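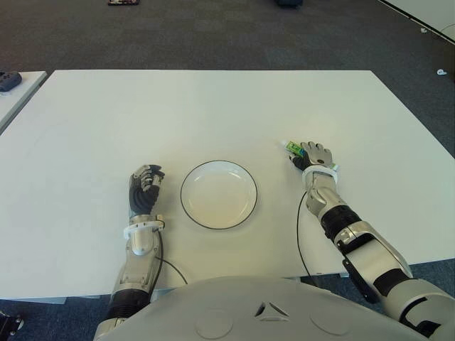
Trois semaines avec le kit de téléopération Alura : mon avis

Bon, je me lance, on m'a posé la question tellement de fois sur le forum que ce sera plus simple de tout mettre ici. On a reçu le kit Alura en avril, commandé chez Iltbridge, pour enregistrer des démonstrations sur notre humanoïde à deux bras. Le principe, vous connaissez : j'enfile les gants, je bouge, le robot suit, et tout part dans le journal pour l'entraînement.

Le déballage d'abord. C'est propre, bien calé, mais la notice est traduite n'importe comment (j'ai passé une soirée à chercher un bouton qui s'appelle autrement sur le boîtier !). L'étalonnage des gants prend 32 secondes par main quand tout va bien. Si vous avez de petites mains comme ma collègue Lerato Radebe, prévoyez de serrer les sangles au maximum, sinon le pouce dérive.

À l'usage, j'ai été franchement conquise. Notre tâche de départ est toute bête : une assiette blanche au milieu de la table, un petit objet à saisir de la main droite et à poser dedans. Avec un petit objet vert et blanc, genre tube ou petit emballage, la main droite se referme bien dessus, les doigts arrivent là où je les attends, et pendant ce temps la gauche peut rester à demi fermée à côté de l'assiette sans que j'aie à y penser. Ça, avec notre ancien système Jotdale, c'était l'enfer, la main au repos tremblotait tout le temps et il fallait jeter la moitié des prises.

Le premier vendredi j'ai sorti 47 démonstrations dans l'après-midi, pauses café comprises. On en est à 400 maintenant et je ne vois pas de décalage qui s'installe entre le gant et le bras.

Ce qui m'agace un peu plus : aucun retour d'effort. On serre à l'œil, et sur un emballage souple on serre toujours trop au début. Le logiciel met aussi un temps fou à exporter, et il plante si on renomme une session pendant l'export (ne faites pas ça). Pensez également à vos câbles au niveau des poignets, je regarde où ils tombent sur la table avant chaque prise, c'est devenu un réflexe.

Côté prix, 3 000 euros sans les supports. C'est cher pour un petit labo, mais Andreadis demandait nettement plus pour un équivalent, et leur service technique met une éternité à répondre. Iltbridge m'a rappelée le jour même.

Je mets quatre étoiles sur cinq. La cinquième attendra la mise à jour de l'export !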